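탕비실·휴게공간 안전점검표 (10월분) 및 코멘트

대상: Fukard 별관 4층 탕비실, 복도 끝 창고 포함
점검 시작 오전 9시 반

1. 온수기 (Flotow)
누수 없음. 받침 물때 심함 → 닦을것. 온도 표시창 정상. 뒤쪽 전원선 눌려 있음, 벽에서 조금 떼어놓음.
판정: 양호 / 재확인

2. 멀티탭
전자레인지랑 커피포트 같은 멀티탭에 꽂혀 있음. 지난달에도 적었음. 분리 요망. 덮개 깨진 것 하나 폐기.
판정: 불량

3. 일회용품 보관
종이컵 재고 282개, 선반 맨 아래칸. 바닥에서 너무 가까움. 세제랑 같은 칸 금지. 개봉한 묶음은 입구 접어서 보관.
판정: 조건부 양호 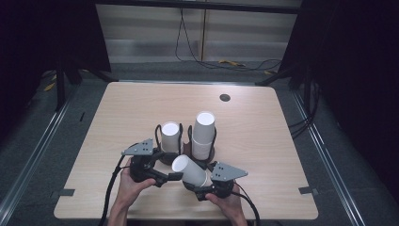
흰색 종이컵, 밝은 색 나무 상판 테이블

4. 테이블·의자
모서리 둥근 제품으로 교체된 뒤 찍힘 민원 없음. 의자 2개 다리 고무캡 빠짐. Fagundes에 부품 문의해 놓음, 답 아직. 그때까지 창고행.
판정: 의자만 불량

5. 소화기
압력 녹색. 앞에 박스 쌓여 있어서 치움. 또 쌓으면 안됨!! 표지판 떨어지려고 함, 테이프 말고 나사로.
판정: 양호

6. 창고 소음
환풍기 소리 커짐. 측정은 못함. 귀마개(Peltov) 걸이에 있는데 쿠션 갈라짐. 교체 신청.
판정: 보류

7. 뚜껑·용기류
뚜껑은 테두리 갈라짐, 안쪽 이물 확인 후 사용. 컵이랑 규격 다른 것 섞어두지 말것. 바닥에 떨어진 건 바로 버림. 크기별 라벨 다시 붙여야 하는데 라벨지 없음.
판정: 양호

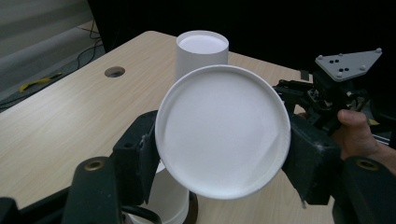 Melur Subramaniam
시설안전 담당

전체 코멘트: 급한 건 멀티탭. 이번 주 안에 처리 안되면 전자레인지 사용 중지 붙입니다. 나머지는 다음 점검 때 다시 봄. 점검 시간 거의 42분 걸렸는데 반은 박스 치우는 시간이었음. 각 팀은 본인 짐 가져가 주세요. 창고 열쇠는 안내데스크에 반납햇습니다.

다음 점검 전 제출: 멀티탭 교체 사진, 의자 부품 견적, 귀마개 신청서.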